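Four months with the Zaser at our office

Posted 2 April 2024 by Danica Yordanov

I should start by saying that I am the office manager at Banditz, that I have been the office manager for a very long time, and that I was not asked whether I wanted a robot. Boris Stoyanova came back from a trade show with a folder and a big smile, and by the end of the following week there was a lease to sign. So if you're looking for a review from somebody who knows about motors and batteries, you'll want a different page. What I know is binders, keys, storage cabinets and the people who need things out of them, and that happens to be the work we gave it!

The Zaser is a humanoid, with two arms, two legs and a pair of hands. It comes from Pruvost, and the planning software that tells it which job is next is called Lornier and is billed separately (please read that part of the quote twice, I wish I had). We lease ours for paper storage. We have 290 binders that we're obliged to keep, spread over low wooden cabinets beside the desks, and the request list used to live on a yellow pad next to my phone. Somebody needed a supplier file, I got up. Somebody was done with it, I got up again. I had grown fond of all that getting up, as you'll see.

Setting it up was slower than the folder suggested. Hongmei Yu spent most of February with it, and I would like it on record that she was patient far beyond what she's paid for. The binders themselves went fairly well, as they're stiff and they hold their shape. It was the doors. Our cabinets are not new and each one has its own opinion about being opened. One sticks at the top, one swings back at you, and a couple of them need the key turned a hair past where you'd expect. A person learns that in a morning without noticing she has learned it. With the Zaser, Hongmei had to take it through the doors one at a time, open and shut, and then again after lunch when it had somehow become shy of the same door it had managed before. If you are considering one, go around your building first and try every door, and fix the hinges before the lease starts and not during it, as we did.

Then there are the keys. We used to lock everything at night and now the agreement is that I unlock in the morning and leave the keys in place for the day, and I still don't like it. Spyros Leka, who handles our contracts, doesn't like it either, so the two cabinets with personnel papers have been taken off the robot's list altogether and I get those myself. I'd recommend the same to anyone.

As to how it does the work, it's slow. It comes up to a cabinet, it stands, it thinks, the hand goes out toward the door and stops, and you find yourself leaning forward in your chair to help. I can fetch a binder and have a chat on the way in the time it takes to get a door open. But it doesn't mind being sent back for the wrong one, and my knees, which have opinions of their own these days, have been very glad of the rest. Those low shelves were never kind to anybody over fifty.

I asked Hongmei for some views from the robot's own side, looking down past its arms, so you can get an idea of how much cabinet and carpet is in its working day.
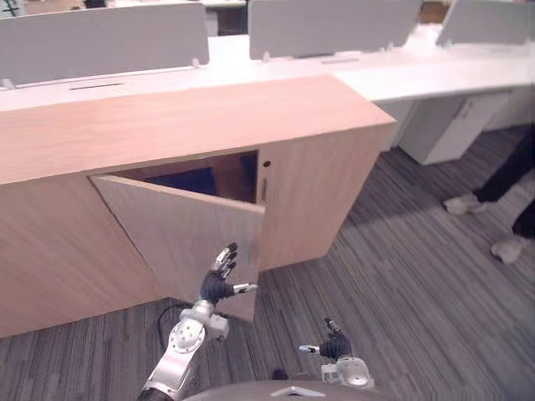
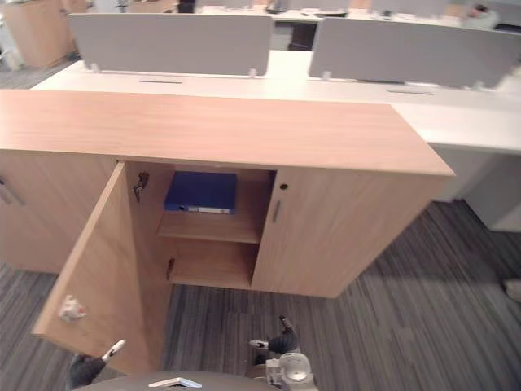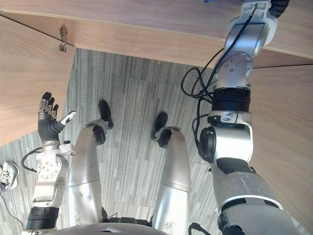 What I was least prepared for was the change in my own day. When I did the fetching I walked past every desk, and I knew who had a cold and whose mother was moving and who was quietly drowning in work. Once the requests went through Lornier I sat still for whole mornings, and I missed a good deal. Sayaka Takagi had been struggling with a supplier dispute for two weeks before I heard a word about it, and in the old days I would have known from the pile of files she'd asked for. I now take a walk at ten and another at three with nothing in my hands, which felt silly to begin with and doesn't anymore.

No one lost a job over it, and I made Boris say so in front of everyone before I signed. Still, I think it's fair to tell you that we had planned to take on a part-time junior this spring and that we haven't. That was how I came into the building myself, carrying folders, and I do think about it. The people who stayed have nicer work than before, less bending and fewer interruptions, and Hongmei has a whole new set of duties and (after some letters back and forth) a raise to go with them. If your company is going to lease one of these, get the raise settled before the training starts, because whoever teaches the robot is doing a second job.

Other things, in no order. Keep shoes and loose cords out of its way. Visitors will want to shake its hand, and you'll need a polite sentence ready. Pruvost's phone support has been lovely and knows its stuff, though you may wait a while for a callback. The Lornier screens are plain and easy to read, but you can't add a note to a request, so people write them on paper and bring them to me.

Would I sign again? For the binders, yes, for another year, with a lower price on the software and better hinges. Four stars out of five from me, and Hongmei says three.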